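Update from the Plornenside lab

Kurska now trains on the head and wrist cameras together. When a wrist view has too little detail to be useful, a filter called Humix lowers its weight and leans on the head view.

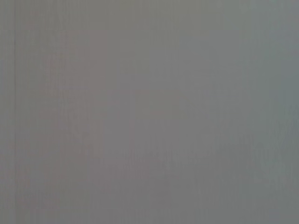

Wrist camera view: plain gray, with one thin dark line at left.

We trained on 822 recorded runs of the spoon and mug task and held back 483 for testing. The spoon lies propped across two wooden blocks, with the mug well off to one side.

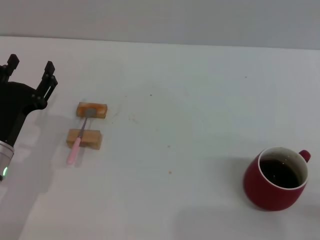 Humix adds 8 milliseconds per step – fine for this arm. The code goes to the Robles group in March.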